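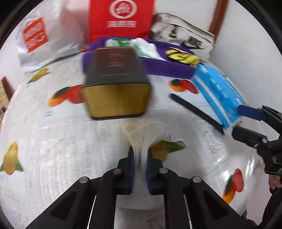 ## Course notes: green speeds and the autumn aeration programme

2018-09-23

Aeration of the greens at Endness begins next month, once the Drutum Salver has been played. The front nine will be treated first. The back nine follows when the front has been topdressed and brushed. Temporary greens will be cut on the holes being worked on, and scores returned on those days will not count for handicap.

Several members have asked why the greens were slower in the second half of the summer than in April. The short answer is the height of cut. It was raised during the dry spell to protect the plant, and it has been kept up while the thin areas on the 4th and 13th fill in. Rolling has made up part of the difference. It gives a smoother surface and a small gain in pace, but it also presses the top layer, so it is limited to two passes a week on any green.

### Method

Solid tines will be used on most greens. Hollow tines will be used only on the 4th, the 7th and the 13th, where the core samples showed the most thatch. Hollow tining removes a plug of material and leaves a hole to be filled with sand. Solid tining makes the hole without removing anything, and the surface recovers faster.

After tining, the work goes in this order:

1. Cores are cleared from the hollow-tined greens.
2. Sand is spread in two light dressings, the second at right angles to the first.
3. The sand is left to dry and then brushed in.
4. The green is rolled once and mown at the raised height.

Expect some sand on the surface for several days. It will cling to the ball and to wet shoes. Please use the boot brushes by the 9th and 18th before walking on to the next tee or into the clubhouse.

### Putting on a treated green

A ball rolling over tine holes loses pace early and may wander in the last part of its roll. A firmer stroke on short putts helps, as the ball is less affected when it is still moving well at the hole. On long putts, allow for a slower surface and less break than usual. Sand damage and aeration holes are not pitch marks and may not be repaired on the line of the putt. Relief will be given only where a local rule is posted on the board.

Pitch marks are a separate matter. A mark repaired at once closes much sooner than one left overnight. Push the fork in at the edge and work the turf towards the centre. Do not lever from beneath, which tears the roots and leaves a brown scar.

### Practice green

The practice green will stay open throughout and will not be hollow tined. Its holes are moved each morning. Chipping on to it is not allowed. The chipping area behind the Conceição bunker has its own green for that purpose, and the bunker itself has been refilled to an even depth.

### Hole positions

Ismael Batista has redrawn the hole position sheet for the winter. Each green is divided into front, middle and back, and the colour of the flag shows which is in use. The left side of the 16th will be rested until spring, as the slope there is too severe when the surface is soft and footprints collect below the hole.

### Fixtures affected

The Delaner Foursomes will be played over the back nine, twice round, with a full field of 40 pairs. Entries stand at 30. The sheet is in the locker room corridor and closes when the field is full. Tee times will be posted next to it, and changes after that should be made through the shop.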